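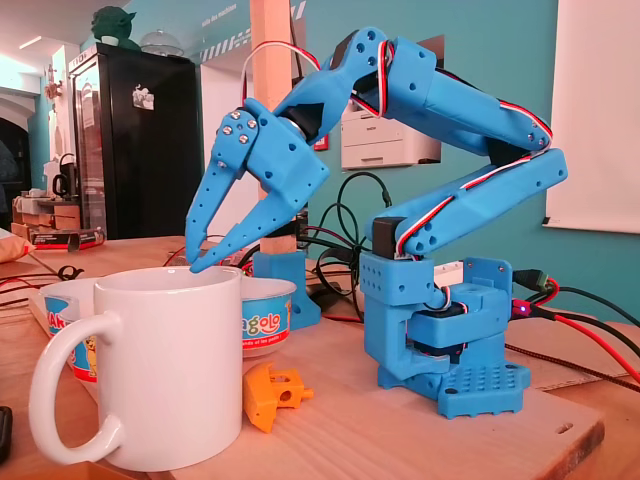
Sixty-four dollars for a plain white mug had better buy something you can feel. Kisto wants exactly that for the Olov, and the shop page talks about "honest form" and a "restful colour". The colour is white. I bought one with my own money and I've used it for seven weeks, and a favourite mug gets treated badly.

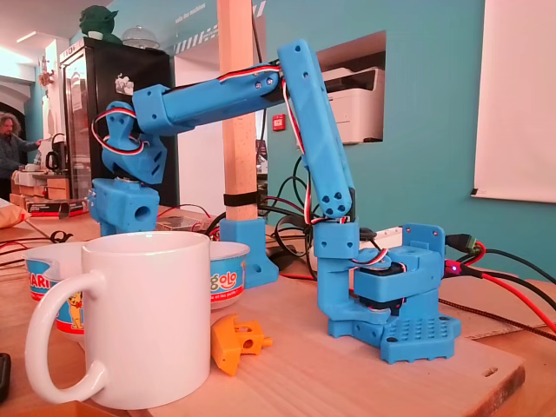 PALTITZ, April

The good part first. It's a big mug, the handle is a simple curve, and the glaze wipes clean with a damp cloth. Tea stains came off without scrubbing. I've knocked it against the bench twice and can't find a chip.

Now the rest. It's heavy, and once it's full you notice it in your wrist. Kisto claims it keeps coffee hot for longer than "ordinary ceramic". I poured the same coffee into the Olov and into an old Garcia mug that cost me $7, and after half an hour I was drinking two lukewarm coffees.
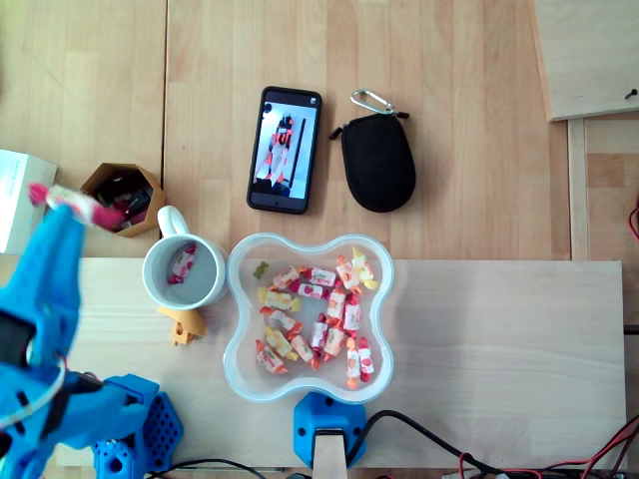

The width does make it handy for other things, and mine has spent whole afternoons holding a lolly instead of a drink. I'd still want a lid in the box at this price – even a cheap one.

Two stars out of five. Ask me again if it drops to $20.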